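Subject: Re: Metal bins and foil in the sorting bay – revised arrangements for November
From: Materials Reuse Office, Mokbridge
To: Household Sorting list

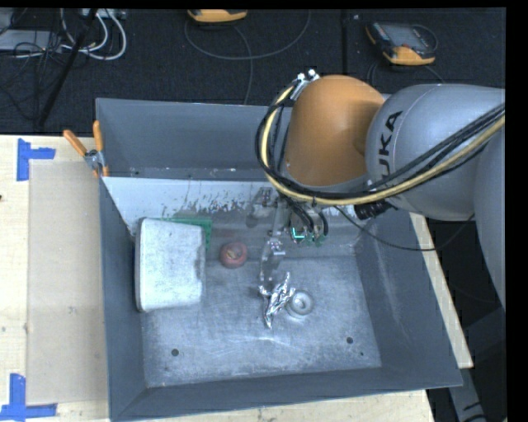
1. Purpose of this message

This message replies to the query received from the Nornport depot, which is quoted in full at the end. It also sets out the revised arrangements for the open grey metal bins, which apply at both sites from the start of November. Depots are asked to display a printed copy beside each sorting table.

2. Position of the bin

The bin is to stand in the middle of the table, with its long side facing the person sorting. It should not be placed on the floor or balanced across two tables. The light wooden tabletops at Mokbridge have been sanded and oiled, and bins should therefore be lifted into place and never dragged. Any table found to be scratched or splintered should be reported to this office on the usual form.

3. Foil

Crumpled foil may go into the metal bin together with other small household items. It need not be flattened first. Foil which has been folded tightly around something else must be opened out before it is weighed, as the Trosetti works has returned two loads in which food remained inside the folds. Long twisted pieces are accepted. Foil backed with paper or plastic is not, and should be placed in general waste.

4. Round items, rings and lids

Rings, lids and similar round pieces may share the bin with foil. Where such a piece is made of more than one material, it should be set aside for the second table. Staff are not expected to prise parts from one another by hand.

5. Clear and glossy wrapping

Clear wrapping is easily missed against the grey of the bin, particularly late in the afternoon. Each bin should be looked over from both ends before it is recorded as finished. Wrapping goes into the sack supplied by Abou Zeid, which is to be tied at the neck and labelled with the bin number.

6. Recording

Sheet 205 remains in use for metal bins. The earlier version, which has no column for foil, should be withdrawn. Sheets are to reach this office by 8 in the morning on the first working day of each month. Depots which have run out of sheets may quote order number 1356 when asking for more.

7. Storage at Mokbridge

The old tram shed, built in 1928, remains dry enough for the storage of empty bins, but the north doors are stiff and should be opened by two people. Bins are to be stacked upside down. Full bins must not be left in the shed overnight.

8. Reply to the question on lining

The Nornport depot asks whether the bins may be lined with newspaper. This office would prefer that they were not. Paper lining tears when small pieces are taken out, and scraps of it have been found in the foil sent to Trosetti. A bin which has become sticky may be washed with warm water and ordinary soap, and should be fully dry before it is returned to the table. Depots with a stock of cut newspaper may use it under the drying racks – we have no objection to that.

As to the second question, a bin need not be full before it is sorted. A few items may be dealt with at once if the table is free.

Further queries should be sent to the list, so that both depots may read the reply.

Materials Reuse Office
Mokbridge

On behalf of the Nornport depot, the following was written:

> To the Materials Reuse Office,
>
> We should be grateful for guidance on two matters before the new arrangements begin.
>
> Firstly, may the metal bins be lined with newspaper? It has been our custom to do so, and it keeps the corners clean. We have a good quantity already cut to size.
>
> Secondly, are we to wait until a bin is full before sorting it? On quiet days we may have only some foil and one or two other small things, and the table is then taken up until the evening.
>
> We would also mention that our stock of record sheets is nearly finished.
>
> Nornport depot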